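Eleven laps of yellow

November 2019

I drove to Pronddale for the last round of the Drulter Cup, paid for parking in a field, and watched the two slowest laps of my life eleven times over. If you follow the small-car series you already know what I'm talking about. If you don't, picture a line of hatchbacks behind a pace car, going nowhere with their hazards more or less on.

The crash itself was nothing much. Two cars touched at the hairpin, one of them ended up in the gravel, and both drivers climbed out and stood there with their arms folded in opposite directions. A tow truck went out, came back, and went out again. By the time the track was clear there was one lap left, and Sadao Tamura, who had led since the start, drove it like a man with groceries on the back seat.

My complaint isn't with Tamura. He had the fastest car and he earned his points. My complaint is with a rule that says every yellow lap counts toward the distance. Bekden Racing had put Ülle Dambrauskienė on fresh tires at the only stop, and she was sitting third with a car that was clearly getting better as the others got worse. We were owed a fight. We got a parade, and I say that as someone who likes parades. 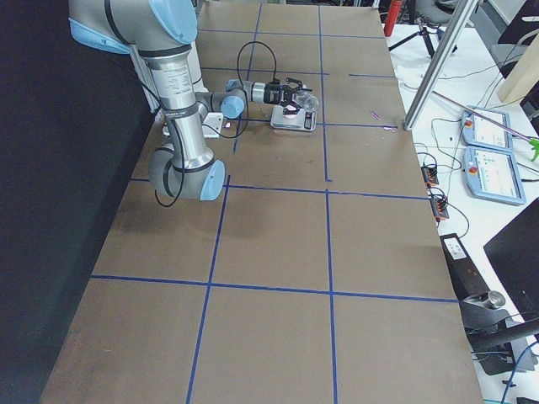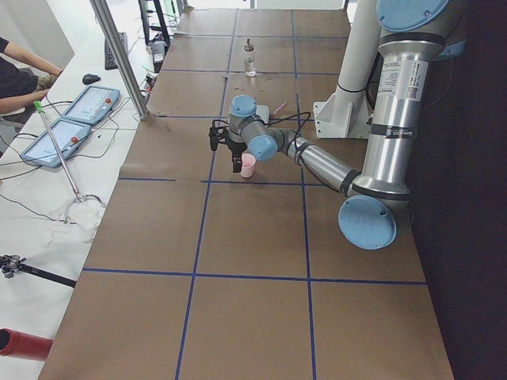

The fix isn't hard. Stop counting laps once the pace car has been out for, say, three of them. Plenty of club series do it and the sky has stayed up. The usual objection is television time, which would carry more weight if the Drulter Cup were on television. It's on a web stream that froze twice during the race, according to my brother-in-law, who stayed home and was warm.

The other objection is fuel. The cars carry enough to finish and not a lot more, so adding laps means somebody could run dry. Good! I would pay extra to see that. Fuel strategy is the one thing a small team can gamble on, and right now there's no gamble in it.

As for the title, Tamura finished on 289 points, which settles it. Dambrauskienė ended up 11 behind him. Would she have caught him with a real run to the flag? Probably not, if I'm being fair, and I've tried being fair most of the week. But she needed to pass two cars and hope for a bit of luck, and those are odds I'd have stood in the cold for. I did stand in the cold for them.

The official attendance was 1,176. I can believe it, having waited behind all of them at the one open coffee window. The gate price was up again and the program still had last October's track map in it, with the old chicane. I kept mine.

Next year's calendar has Pronddale in the spring, before the grass in the parking field has had a chance to dry out. I've already told my brother-in-law he's driving.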